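Review: Kastberg textured finger pads, after 4000 grasps
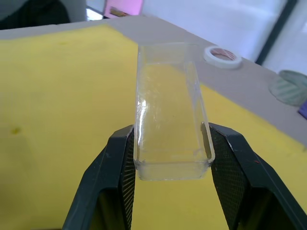 Emmanuel Mrema
Data collection lead, Maglaya project

I put off buying these for ages. A set of pads costs more than I like to spend on anything that wears out, and our old smooth ones sort of worked. But we're collecting grasping demos for a learning system, and "sort of" gets expensive when every dropped box is an episode you have to flag and run again. So in February I ordered 4 sets, and we've now put 4000 grasps through them.

The crosshatch is the whole point. It's a fine mesh-like pattern, and it holds on to slick, hard-sided stuff far better than I hoped. Clear boxes are my favorite test (okay, my least favorite!) – the wrist camera mostly sees whatever is underneath them, so the model has to learn from edges and bits of glare. We grab the long one by its side walls, over the yellow sheet, and I want the grip itself to be the boring part. With these pads it is. I can spend my time varying the angle and the approach, and I leave the tape and other odds and ends on the table so the examples don't all look alike.

Fitting them is fiddly. The adhesive grabs right away, so if you set a pad down crooked you're peeling it off and swearing. My first pair took 6 tries. Clean the fingers with alcohol, let them dry, and line up the bottom edge before you press anything down.

They're also dust magnets. After a long session the pattern fills up and the grip goes soft, and a damp cloth doesn't really get into the grooves. I use an old toothbrush. It would be nice if Kastberg mentioned that on the package.

I tried the Zorkent pads as well. They're softer and kinder to thin cups, but they left marks on our clear plastic and the corners started lifting in the first week. If you mainly handle soft packaging you might still prefer them.

One more gripe: they come in black only. I'd love a pale set, just to get some variety into the wrist camera footage.

4 out of 5 from me, and I've already ordered another batch.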